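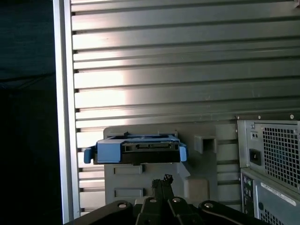

Filed under: Datasets / Manipulation / Teleoperation

Clemon Desktop Disassembly Demonstrations

Clemon is a set of demonstrations recorded on desktop computers at the Vastley workshop. An operator moves the arm through a task, either by hand or over the remote link, and the recorder stores arm state, gripper state and video. The release contains 1,372 episodes. Of these, 558 were recorded by hand guiding and the remainder by remote control.

Tasks

drive_caddy: grasp the hard drive caddy, move it and release it
cable_clear: move a loose cable away from the drive bays
drive_place: set a bare drive down at a marked position on the fixture
case_return: return the arm to the ready pose with the gripper open

Task names are stored in lower case. Older files may carry caddy_pull, which the loader maps to drive_caddy.

Layout

Each episode is one directory:

meta.json — task, control mode, operator code, outcome
state.csv — joint positions, gripper opening, time
wrist.mp4 — gripper camera
fixed.mp4 — workspace camera
notes.txt — optional, free text

Times are in seconds from the start of the episode. Joint positions are in radians. Gripper opening is given as a fraction, where 0 is closed. The two video streams share a clock with state.csv but do not start on the same sample; use the offset field in meta.json to line them up. 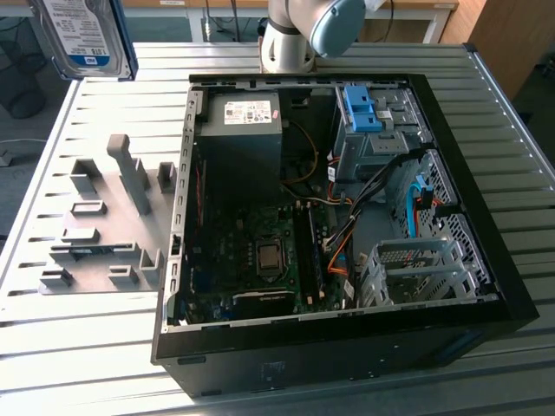 Page last modified: 02/06/2020

Workspace

The tower lies on its side on the slatted table with the side panel off. The fixture plate goes to the left of the case. Its position was measured at the start of each session and is written to meta.json as fixture_pose, in the arm base frame. The case was not clamped, so case_pose is valid only for the first sample of an episode.

Cables inside the case were left as the previous episode ended. Models that depend on a fixed cable layout will do badly on cable_clear.

Control modes

hand: The arm runs in gravity compensation and the operator holds it behind the wrist. Gripper commands come from a foot pedal. Hands and sleeves are visible in many of the fixed.mp4 files for this mode. If that matters for training, use wrist.mp4 only or filter on mode.

remote: The operator drives a small leader arm through Lirton, our control server. Commands are logged before and after smoothing, in the columns cmd_raw and cmd. Motion is slower than in hand mode and pauses before contact are common. We have not trimmed them.

Outcome labels

The outcome field takes the values done, partial or failed. It was set by the operator at the end of the episode and checked later against the video. Failed episodes are included. A slipped grasp followed by a second attempt counts as done if the part reached its target.

Splits

The test split holds 93 episodes, all from sessions that do not appear in training. Split files are in splits/ as plain lists of episode directories. Please don't draw your own test set at random from the full list — neighbouring episodes share the same case, lighting and cable layout.

Loading

Install the nogueira reader from the tools/ directory, then:

nogueira check path/to/clemon
nogueira list --task drive_caddy --mode remote

The check command reads every meta.json and reports missing files. It doesn't decode video.

Known problems

Gripper opening drifts in 35 of the hand episodes recorded in March. They are listed in drift.txt and can be corrected with --rezero.
Reflections from bare metal sometimes wash out part of wrist.mp4.
There is no force data. Contact has to be inferred from gripper opening and cmd error.
The operator code is missing from a few early remote episodes.

Licence

Data may be used for research with attribution. The reader is under the licence in tools/LICENCE.

Contact: use the project issue tracker | © 2020 Clemon project, Vastley | Back to top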